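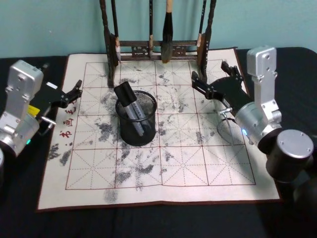
September
By Ardalan Mohammadi, Collections and Facilities

Paper Storage and Humidity Control, Dijkstra Building
Second progress report to the Zundus Fund

Summary of position

The work covered by the grant is in its second phase. The paper store on the lower level has been insulated and resealed, the replacement dehumidification unit is installed and running, and rehousing of the sheet stock has started. The move of the Western lettering papers is complete. The Asian papers are partly moved. One item, the duct connection to the upstairs teaching rooms, is behind schedule and is treated separately below. No change to the total award is requested. One transfer between budget lines is requested.

Background

The Dijkstra Building holds the sheet stock, tools and reference material used in our lettering, bookbinding and calligraphy courses. Before the grant, paper was kept in steel plan chests in an unheated room against the north wall. Relative humidity in that room followed the outside air with a short delay. Staff reported cockled sheets, foxing on older stock, and sized papers that took ink unevenly when brought upstairs for use. The application proposed to address the room first and the paper second, and that order has been kept.

The original survey listed 105 drawers of stock. That figure still stands as the scope of the rehousing work. It doesn't include the rolled papers in the rack behind the boiler room door, which were excluded from the application and remain excluded.

Room works

Insulation board was fixed to the north wall on battens with a ventilated gap behind. The contractor, Disudier, had specified direct bonding. Desmond Mercado, who manages the building, objected that the masonry behind had not been shown to be dry, and the detail was changed before work began. The change used more of the room's depth than the drawings allowed. Two plan chests had to be turned to face the door as a result, and the aisle is narrower than we would like at that end.

The old floor gully was capped. The door was rehung with compression seals on all edges and a drop seal at the threshold. The drop seal caught on a raised tile during the first weeks and was adjusted twice. It now closes without force.

The dehumidifier is a desiccant type, chosen over a refrigerant type on the grounds of winter room temperature. It drains to the existing sink waste through a trap. The unit is louder than the data sheet led us to expect when heard from the corridor, and rubber mounts have been ordered. It does not affect teaching.

Monitoring

Loggers were placed in 13 positions: inside selected drawers, on the room walls, in the corridor and in the upstairs rooms. Readings are collected in Madumeck, which the building already uses for its heating records. The drawer positions were chosen to include the worst locations from the survey, so the results should be read as a difficult case and not as an average of the room.

The room loggers show a narrow daily band since the unit was commissioned. The drawer loggers lag the room, as expected, and the lag is longer in full drawers than in part-filled ones. One logger, in the bottom drawer nearest the old gully, reads consistently higher than its neighbors. It was exchanged with a logger from another position to rule out an instrument fault. The high reading stayed with the drawer. We suspect residual moisture in the slab and have left that drawer empty for the present. The chest will be raised on blocks before the next reporting period and the position logged again.

Gaps in the record are limited to one network outage. The loggers stored readings locally during the outage but two of them overwrote part of their memory before it could be collected. The recording interval has been lengthened to prevent this.

Rehousing

Each drawer is emptied, vacuumed, lined with buffered board and refilled in folders by type and weight. Sheets with active mold are bagged and set aside. Sheets with old staining but no growth are surface cleaned and graded for student practice. The grading is done by one person at a time, under the same lamp, to keep it consistent.

Rehousing the Western papers took longer than planned. The folders supplied in the first delivery were cut to the nominal sheet size with no allowance, and deckle-edged sheets would not fit without bending. The supplier recut the remainder at no charge, but the folders already filled had to be opened again.

The Asian papers present a different problem. Many are unsized or lightly sized and respond faster to a change in humidity than the Western stock. They're also drawn on more often, in small quantities, for the brush courses. Opening a drawer several times in an afternoon defeats the purpose of the drawer. We are therefore separating a working supply from the main stock. The working supply will be held upstairs in lidded boxes with conditioned silica gel, and refilled from the store once per week. 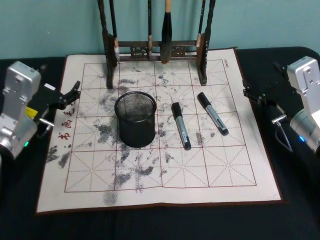

A further step toward reducing handling is the issue log. Until this year, paper was taken from the drawers without a record, and consumption was estimated from purchase invoices. A simple sheet is now attached to each chest. Compliance has been uneven. Evening classes record well; drop-in use is recorded poorly. Where the log and the drawer contents disagree, the contents have been taken as correct.

The log has already corrected one assumption in the application. We had stated that practice-grade paper accounted for the smallest part of handling. The reverse is the case, by a wide margin. Moving practice-grade stock to the drawers closest to the door has reduced the time the door stands open.

Use of reusable practice surfaces

The application included a minor line for trialing gridded practice cloths and mats in place of paper at beginner level. The purpose was to reduce both paper consumption and the number of drawer openings. The trial covers beginner brush sessions only. Tutors differ on its merits. The printed grid helps with character proportion, but the surface doesn't reproduce the way ink spreads in unsized paper, and students who move to paper late have to relearn brush loading. The present recommendation is to use the cloths for stroke order and structure, and to introduce paper no later than session 4 of the course. 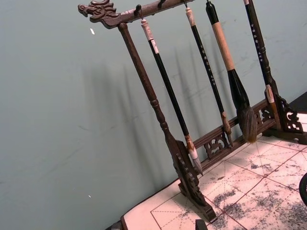
Brush rack with carved dragon-head crossbar, standing on gridded practice cloth.

Brush storage was outside the scope of the grant. It's mentioned here for one reason: several natural-hair brushes had been kept in the paper store, where they carried a risk of insect damage to the surrounding stock. All brushes have been removed from the store. They are now kept upstairs, hung or laid flat according to the tutor's preference.

Item behind schedule: duct connection

The application proposed a duct from the conditioned store to the teaching rooms, with the intention of reducing the step in humidity that paper undergoes when carried upstairs. Disudier opened the riser and found it blocked at the intermediate floor by a concrete infill not shown on any drawing held by the building. Coring through it would need a structural opinion and would place the riser out of use during the teaching term.

Logger data from the upstairs rooms also calls the value of the duct into question. The teaching rooms change quickly when occupied, and the volume of air the duct could deliver is small against the moisture produced by a full class. Desmond Mercado has calculated that the effect on room humidity would be within the tolerance of the loggers. I have checked the calculation and agree with it.

We propose to omit the duct and to use closed carrying boxes for transfers. The boxes slow the change experienced by the sheets, and they can be left closed in the teaching room for an hour before opening. A first pair has been made up from corrugated polypropylene sheet offcuts and is in use. The lids need a stiffer edge.

Budget

Spending on room works is complete apart from retention. Spending on rehousing materials is ahead of profile because the board and folders were bought in one order to secure the price. Spending on monitoring is on profile.

We request approval to transfer $2,000 from the duct line to the rehousing line. This would pay for additional folders for the Asian papers and for the carrying boxes. The balance of the duct line would stay unallocated until the slab moisture question is settled, at which point we'll either propose a use for it or return it.

Risks for the next period

The main technical risk is the slab. If the raised chest continues to read high, a membrane will be needed under that part of the floor, and four adjacent chests would have to be emptied to lay it. The rehousing sequence has been altered so that those chests are done last.

The desiccant unit has not yet been through a winter. Its controller defrosts nothing and has few moving parts, but its power draw rises with load, and the electrical supply to the lower level is old. Mr. Mercado has asked for the circuit to be tested before the heating season. The result will be forwarded when received.

Staff time is a smaller concern. Rehousing depends on two trained people being free together, and this doesn't happen during term as often as the original program assumed. Part of the remaining work has been moved to the winter break.

Actions requested of the Fund

Approval of the budget transfer described above. Agreement in writing to the omission of the duct. Confirmation of the format required for the logger data in the final report; we can supply it as exported tables or as monthly charts.

Related items
Zundus Fund: first progress report, Dijkstra Building paper store
Drawer survey, method and condition grades
Disudier: revised wall detail and commissioning sheet
Madumeck logger positions, lower level and upstairs rooms
Guidance for tutors: issue log and carrying boxes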